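Dravach Releases Paveo 2 Surface Finish for Interior Wood

New water-based finish replaces the original Paveo line; orders open in March

MABULA, 15th February - Dravach, a manufacturer of coatings for furniture and interior joinery, today announced Paveo 2, a single-component, water-based clear finish for tabletops, shelving and other indoor wood surfaces. The product replaces the original Paveo finish, which will remain available until existing stock is sold.

Paveo 2 is supplied ready to use and does not require a separate hardener. It can be applied by brush, short-pile roller or low-pressure spray. The resin has been changed from the one used in the earlier product, and the matting agent is now ground finer, so that it stays suspended longer in the can. Stirring before use is still required. Shaking is not recommended, as trapped air may leave small marks in the dried film.

"The main complaint about the first version was uneven sheen on large flat panels," said Wing-yan Siu, head of product development at Dravach. "Users would get a good result on a drawer front and then see bands on a dining table made from the same wood. We spent most of the project on that one problem."

Testing was carried out at the company's Drulleda laboratory. A total of 1181 test panels were coated, of which 1090 were made from light-colored woods such as beech, birch and maple. Light woods were given priority because yellowing and lap marks are easier to see on them. The remaining panels were walnut and stained oak. Each panel was checked for sheen at the center and at all four corners, then exposed to coffee, vinegar, cooking oil and a common household cleaner.

Panels with a sheen difference between center and corner above the internal limit were stripped, sanded and recoated by a second operator. This step was added to separate faults in the product from faults in application. Results for brush, roller and spray were recorded separately and are included in the technical data sheet.

Paveo 2 is available in matte and satin. A gloss version is not planned. Both sheens can be applied over water-based stains once the stain is fully dry. Oil-based stains must be sealed first with the Dravach primer coat. The finish is not intended for floors, exterior doors, cutting boards or any surface in constant contact with water.

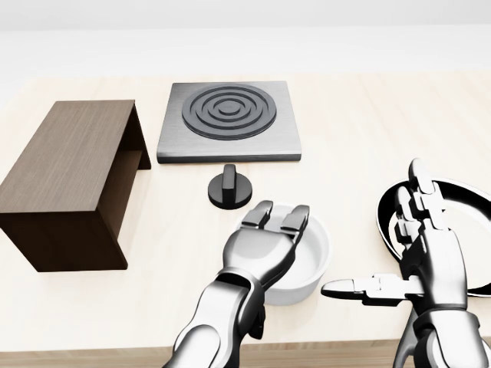
Two coats are specified for shelving and vertical parts, and three for tabletops. End grain absorbs more material than face grain and should receive one additional thin coat before the first full coat is applied. Light sanding between coats is required on all surfaces. Steel wool must not be used, as particles left in the wood may rust under a water-based film.

Pao-chu Pan, technical service manager, said the written instructions have been shortened. "The old sheet ran to several pages and covered many cases that most shops never meet. The new one gives the coat schedule, the drying conditions and the list of approved stains. Anything beyond that is in the full manual."

The original and new products should not be mixed in the same container. Paveo 2 may be applied over cured surfaces finished with the original product after cleaning and sanding. A test on a hidden area is advised, particularly where the age of the old finish is not known.

An initial production run of around 2000 cans has been scheduled at the Mabula plant. Trade customers with open orders for the original product may change them to Paveo 2 without charge, provided the order has not left the warehouse. Requests should be sent to Yao-tsung Choi in customer accounts and must include the order number and the preferred sheen.

Sample boards in both sheens, on beech and on walnut, can be requested by registered dealers. Retail customers should contact their local dealer.

About Dravach
Dravach develops and produces primers, stains and clear finishes for indoor wood. Its production plant and head office are in Mabula, with a testing laboratory in Drulleda.

Media contact: Rochelle Zamora, Communications, Dravach
Technical inquiries: Kwan-ho Su, Drulleda Laboratory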